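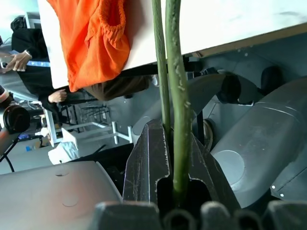

**When should I pinch out my sweet peas if I sowed them in October?**

Pinch them when they have three or four pairs of leaves. With an October sowing that usually falls somewhere in late November or December. Use your finger and thumb to nip off the growing tip just above a pair of leaves, and new shoots will come from lower down.

---

**Autumn sweet peas, first attempt, cold frame or windowsill?**
Posted by **vutside_plot38**, Monday, October 19, 2026

Hello all! I took on an allotment in May and I'm completely hooked. I grew sweet peas from a spring sowing this year and loved them, but they were over far too quickly and half the stems were too short for a vase. My plot neighbour's were sown the autumn before and they were enormous, so I want to copy her.

I've got 38 seeds, a mix of old-fashioned ones and some frilly ones I saved myself. They're in deep pots with two or three to a pot, sown last weekend, and I've got room for them in a cold frame or on the spare room windowsill. Which is better? Also, do I really have to soak the seed first? I didn't, and now I'm wondering if I should dig them up and start again. And is it true mice will have the lot?

Sorry that's three things at once. I did search but the threads I found disagreed with each other.

---

**Obsa Tefera**

Lovely, welcome to the club! Please don't dig them up. I soaked mine religiously for years, then forgot one autumn and they came up just the same. Some people nick the very dark, hard seeds with a nail file and I do still bother with that if I've only got a few of something special, but fresh seed in damp compost will swell perfectly well by itself.

Cold frame, every time. Sweet peas want cool roots and as much light as they can get. On a windowsill they'll be up in a week and a half and then they race off, pale and floppy, and you spend the winter propping them up with kebab sticks. Start them in the frame with the lid down until you see shoots, then prop it open on any day that isn't freezing. They're much tougher than they look. Mine have been frozen stiff at breakfast and upright again by lunch.

Mice, yes! They can smell those seeds through anything. I lay a sheet of fine wire mesh flat over the pots with a brick on each corner until the shoots are a couple of inches tall, and after that the mice seem to lose interest. Slugs take over at that point, so have a look under the rims of the pots in the evening with a torch.

Water very sparingly over winter. I only water when the pots feel light, and I leave them alone completely in a hard frost.

For the long stems you'll want to get them in the ground in March, or early April if your soil is heavy, with plenty of old manure or compost dug in well beforehand. Do the trench now if you can bear it. Then pick, pick, pick. Every other day in June, every day in July, and take off any pods you've missed, or the plant decides its work is done. I gave away so many bunches this summer that people on my road started leaving empty jam jars on the wall for me.

---

**brallari_beans**

windowsill worked fine for me tbh, but it was an unheated porch so maybe that's different. used loo roll tubes. they went mouldy but the plants were ok

---

**Eun-seong Tak**

Agree with Obsa on nearly everything, though I'd go easier on the manure. I overdid it two years running and got gorgeous leafy plants and hardly a flower until July. One bucket per yard of row is plenty on our soil, which is clay.

One thing to add about your saved seed: the frilly ones may well come true, as sweet peas mostly pollinate themselves before the flower opens. Label them separately anyway. I had an unnamed pink in my saved lot that turned out better scented than anything I'd paid for, and I couldn't tell you which pot it came from. Still cross about it!

Put your supports up before you plant, too. Hazel sticks if you can get them, with a bit of netting or twine at the bottom so the tendrils find something to hold straight away. Do come back and show us in June.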